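Does a Smart Meter Display Make Students Use Less Electricity?

Project report, Home Energy and Behaviour module
Submitted 19 May 2024

1. Why we chose this

Every household that gets a smart meter in Ziltdale is also given a small display for the kitchen. The leaflet that comes with it says people who can see what they are using will use less. We were told much the same thing in the first lecture, and a good part of our group did not believe it. Most of us live in shared houses where the display is in a drawer or behind the bread. We wanted to know whether it does anything at all for people like us, who split a bill and hardly ever talk about it.

The claim sounds sensible, which makes it hard to argue with. But so does the claim that people eat less if the calories are printed on the menu, and the studies we read on that were very mixed. Seeing a number and caring about a number are separate things.

2. What we did

We asked for shared student houses in Ziltdale and Skeltambridge to take part during March. In the end 20 houses said yes and 9 of them dropped out or stopped sending readings, mostly in the week when essays were due. The rest are the ones reported here.

Half of the remaining houses (one more than half, to be exact) put the display on the kitchen worktop where it could be seen from the kettle and the hob. The others left it switched off. Each house read the main meter at the start and the end of the month, and one person per house filled in a short diary of what was cooked, boiled and washed.

We did not pick who went in which group by drawing lots. We should have. Some houses had already lost the display or had no free socket near the worktop, so they went in the "off" group by default. A house that has lost its display may well be a house that does not think much about energy in the first place, and that alone could produce a difference between the groups.

3. What people thought used the most

Before the readings began we asked each house to name the thing that used the most electricity. Nearly all of them said lights or phone chargers. Hardly any mentioned the tumble dryer or the electric shower. The kettle came up more often as the month went on, and only in houses with the display on, because the kettle makes the number jump while you are standing there watching it.

This worried us a bit. A display rewards whatever is sudden. A kettle pulls a lot of power for a few minutes and then stops, while an old fridge pulls a little all day and never makes the number do anything exciting. Several diaries had proud notes about filling the kettle for one mug only, from houses that ran the dryer every day.

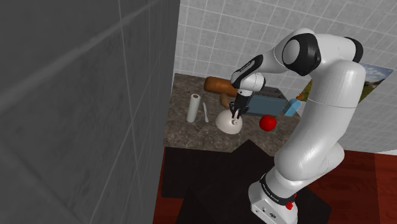
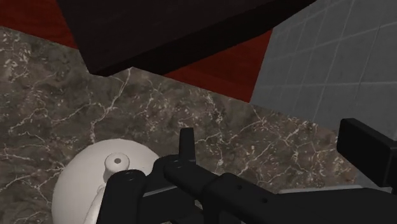
The kitchen, two views.

We went back to the course notes from Lyons, the textbook used on the module, to see what it had to say. It gives a whole chapter to feedback and two paragraphs to how long the effect lasts. The two paragraphs were the useful part. They warn that most trials stop early, while people are still interested in the new thing on the worktop. Ours stopped after a month, so we have made the same mistake and can only say so.

4. Results

The total used across all the houses was 2,895 kWh. The houses with the display on used slightly less per person than the houses with it off. We are not going to print the gap as a percentage, as one group member wanted to, since a percentage would make it look far more solid than it is. One house in the "off" group had a plug-in heater going in a cold bedroom for most of the month. If you leave that house out, the gap nearly disappears. If you leave it in, the display looks like a great success. The heater has nothing to do with the display.

We also asked people at the end how much they thought they had saved. The highest guess was 55 per cent. That house's usage had gone up.

5. Problems with the diaries

The diaries were poor. Some were clearly filled in all at once, with the same pen and the same meals in the same order. Two houses counted a takeaway as cooking. We had planned to match the diary entries to the readings, but with only two readings per house there was nothing to match them to. Weekly readings would have been better and we did talk about it, but we thought even fewer houses would stay in.

There is also the matter of who filled them in. It was always the person who had agreed to take part, so the one most interested. We know very little about what the other people in the house did, and they are most of the sample.

6. What we think

We did not find good evidence that the display cut electricity use in these houses. We did not find that it made no difference either, and the study was too small and too untidy to show that. It did change what people talked about. Houses with the display on argued about kettles, and at least one put up a note by the toaster.

Some group members think this talk is a result in itself and could lead to savings later. The rest of us would like to see that before writing it down. A similar project in Wornach is said to have run for a full year, but we could only find a summary on a council page with no figures in it, so we have not used it.

7. If someone repeats this

Draw lots for the groups. Read the meter every week. Ask about heaters at the start and write down which rooms have them. Do not run it over an essay deadline. Get every person in the house to sign up, even if that means fewer houses.

The reading sheets and the diary form are in the appendix, along with the two diaries we were given permission to copy.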